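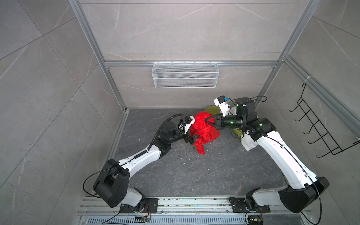 List Home | Threads | Previous | Next | Reply

Re: [devden-floor] folding line and the Vellen cell
Posted Wednesday, 6:52 a.m., by second shift lead, Devden

I'm answering on the list since three people have asked me the same things at the time clock.

On Wednesday somebody from first shift wrote:

> Is it true the soft goods table goes away when the Leka line
> is running? I was told in February that the arms were only for
> sorting and nobody on folding would be moved. Now there is a
> sign-up sheet for "cell tending" and no pay grade on it. Also
> who is supposed to do the fleece? The last I heard, it can't.

The soft goods table stays through the end of the Vondwood contract. After that I don't know, and I have not been told anything I'm holding back. What changes now is that 5 of the table positions turn into mixed positions. You fold for half the shift and tend a cell for the other half, switching at lunch. Tending means loading cloths, clearing them when they bunch up, and writing down each stop on the sheet with the reason.

The pay grade was left off by mistake. It is the same grade as folding with the machine differential added for the tending hours only. I asked for it on the whole shift and the answer was no. If you want to push on that, bring it up with the steward, I'll back it.

As for the rate, the table did 1,492 pieces on our last full shift. The cell did 492 over the same hours, and that includes the ones a person had to straighten afterward. The target in the Vellen paperwork is 2,000. I would not plan my life around that number yet, in either direction.
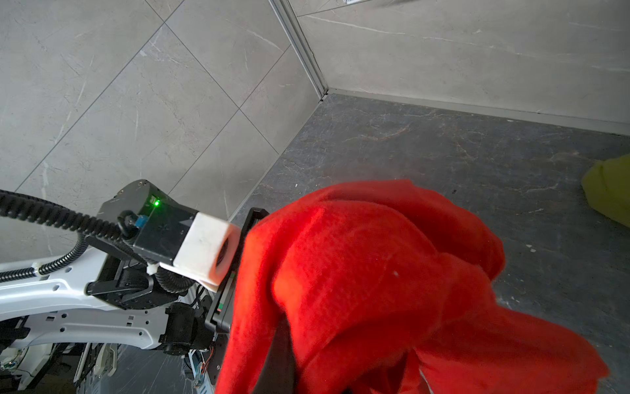 Fleece is still being worked on. Flat cotton was the first thing the cell was set up for, and the thick pieces behave differently. With the red fleece, the gripper closes on a gathered lump at the top and the rest hangs down in loose flaps, so the arm doesn't have an edge or a corner to start a fold from. The white padded finger and the black jaw have hold of the cloth, but they have hold of the gathered top of it. Until that gets better, fleece goes to the table. Please don't load it in the cell unless it's on your test list.

A few other things people asked:

Stops. Use the button, then wait for both arms to be still before you reach in. Last week I saw a hand go in while one arm was parked and the other was moving. That will be a write-up from here on.

Cleaning. Whoever tends last sweeps the cell floor. Leave the cables and the boards down by the arm bases alone, even if they look dusty.

Wrists. Two people told me their wrists feel better on the half days and one told me her back feels worse from bending over to load. Put both kinds of thing on the comment sheet. The loading height can still be changed and I'd like to have it in writing when I ask.

The sign-up sheet is going back up with the grade on it. If you already signed the old one, sign again.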